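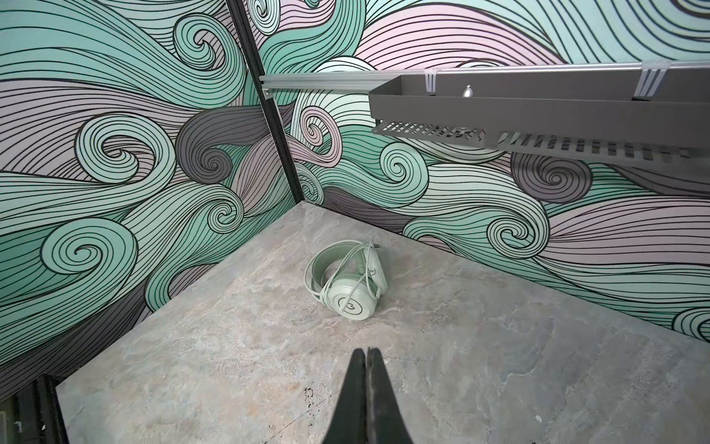

I finally got my first roll back from the old folding camera I found in Porkolley, and oh my goodness, I'm so happy with it!

Out of 2 rolls I shot in August (the second is still sitting in the fridge, don't scold me), I only lost four frames, and those were all me forgetting to wind on.

Kalkidan Degefa told me to stick to bright days and keep my elbows tucked in, and she was so right. The harbor ones at Bernirdale came out soft and dreamy at the corners, just how I'd hoped.

Next up is trying it with black and white film, if my local shop ever gets any in!

Last updated: 16 February 2019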